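**2019-08-08, folding cell, both arms**

Started on the left gripper since that was the one Mirko complained about. Symptom as he wrote it on the board: "left closes late, drops the hem." I ran open/close by hand from the laptop, 58 cycles, and saw the late close on eight of them. No pattern I could see. The right one did the same count with no misses.

Pulled the fingers off the left. The pivot pins had lint packed behind them, a gray felt more or less, on the inner side where you don't see it with the linkage open. Picked it out with the brass tweezers, wiped the bars with a cloth and isopropyl, no oil. Benedetta put oil on these in April and it made a paste with the lint, so please leave the oil in the cupboard.

Fingertips: left pair had a shiny spot on the inside face. Swapped for the last set of Honix pads. There are none left now, Fulvio to order. Ask for the soft ones, the hard ones slid on jersey.

Cable on the left gripper was pulling at the connector when the wrist went past the halfway mark. Gave it more slack and moved the tie down one position. The right one I left alone. If somebody retunes the wrist limits, check the slack again with the arm reaching all the way out before running anything at speed.

Zeroing, in the order that worked:

1. Arms in rest pose, power on, wait for the fans to settle.
2. Close both grippers on nothing, save as zero.
3. Open fully, read back the value. Left gave 1373, right was a few counts under that.
4. Jog the wrists to the two marks on the table and check that the tips land there.
5. Restart the controller. It doesn't pick up the new zero until you do, and there is no message telling you.

I lost a good part of the morning to step 5. The Nokero manual has it under "network," for some reason.

Left tip landed to the far side of its mark at first. I thought it was the zero and redid it twice, but the base clamp on the left arm had worked loose. Tightened all four bolts, put paint marker across the heads so we can see if they move. Redid the zero a third time and the tip landed on the mark.

Wrist cameras: cleaned both lenses, dry cloth only. Exposure is still a problem with the window side. Leonardo wants to lock it. I tried locking it and the dark garments lost their edges, so it's back on auto for now. He can argue with me about it.

Then went on to the green T-shirt, head and wrist views:

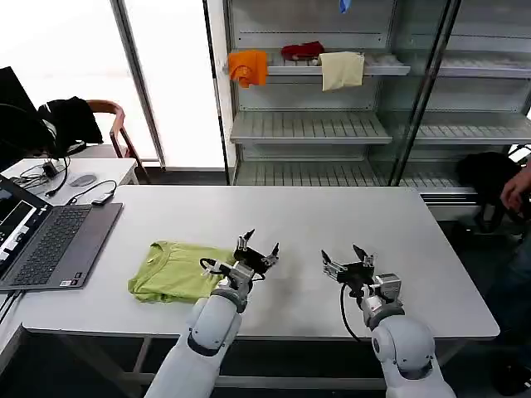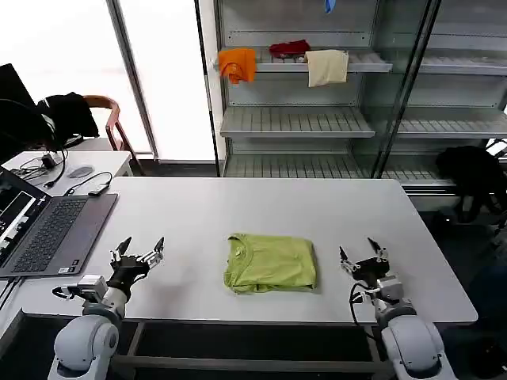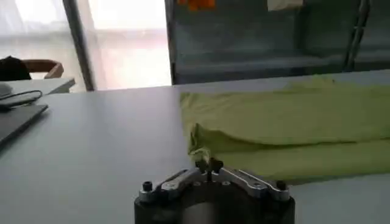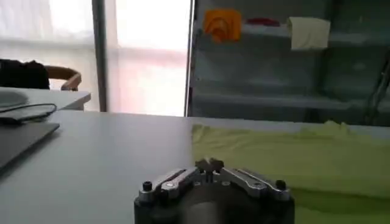
Settings I ended up with, both arms the same:

- close speed 40 percent (was 60)
- grip hold at the second level, the third creases the collar
- approach height left as Ornella set it
- pause after close before lift: doubled

The longer pause costs time on every fold and Ornella won't like it. I'd keep it until we know the late close is gone for good. My feeling is that the lint was most of it and the cable the rest, but I changed both on the same day so I can't say which. Should have done one at a time.

The cycle counter in the cell software says over 1000 closes since the last cleaning. There's no interval written down anywhere that I can find, so I put "clean pivots" on the sheet next to the e-stop with a blank column for date and count. Fill it in when you do it, even if you only do one side.

Small stuff:

- The 2 mm hex key that lives in the drawer is rounded off. I used the Vikar one from my own kit and took it home again. We need a new one.
- The script still asks for the Morelli profile at startup. Press n. If you press y it loads the old table height and the tips come down too far.
- E-stop tested, both arms stop. The reset on the right needs a second push.
- Zero values are saved in the cell folder under today's date, old ones kept next to them.

Open:

- order pads (Fulvio)
- decide on camera exposure (Leonardo, me)
- look at the right gripper's pins too. I only cleaned the left, and if it's lint then the right has it coming.
- Mirko to run his usual set and write down any late close, with which arm and whether the wrist was turned

If it comes back on the left with clean pins, my next guess is the motor connector inside the housing. That means taking the gripper off the wrist, and I'd want a second pair of hands for the cable.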